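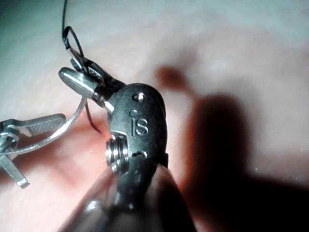 Small gadgets on cords: your questions answered

I love a small gadget on a cord. Keys, torches, clickers, little plastic things with a screw in the side - if it can hang from a hook, I'm happy! These are the questions that come up most at the Traltton repair table.

What sort of cord should I use?
Thin and smooth, every time. A fine black cord goes through nearly any clasp and doesn't fray the way wool or string does. I cut mine at 60 cm, which leaves plenty for the knot.

How do I get the loop through a narrow slot?
Pinch the cord into a tight fold and push the fold in first, not the loose ends. If it keeps springing open, a twist of sticky tape round the tip works wonders (peel it off afterwards).

There's a screw in the side. Can I undo it?
Have a good look before you turn anything. On some gadgets a screw holds two halves of the case together, on others it's a fitting meant to be used. Check the seam, check the leaflet, and keep a saucer handy for the bits.

How do I clean matt grey plastic?
A barely damp cloth, then a dry one. Raised letters collect fluff round their edges, and a soft old toothbrush gets it out beautifully. Please don't use polish, it leaves shiny patches that never quite go.

And the metal parts?
A dry cloth is enough for a smooth pin. Screw threads like the toothbrush too. It's very satisfying to see them catch the light again!

Where should the gadgets live?
On a row of hooks by the door, one hook each. I used to keep mine in a biscuit tin and spent half my life untangling them. If you must use a tin, wind each cord round two fingers and tuck the end in.

Can I bring something along to the table?
Please do! We're in the Serkley hall, upstairs. Bring the leaflet if you still have it.

Comments (3)

Narayanan Nair
The sticky tape tip saved me this morning. I'd been poking at that slot with a pin.

Iyer
Does the toothbrush scratch? Mine is quite a stiff one.

Narayanan Nair
I'd get a softer one. Baby ones are good.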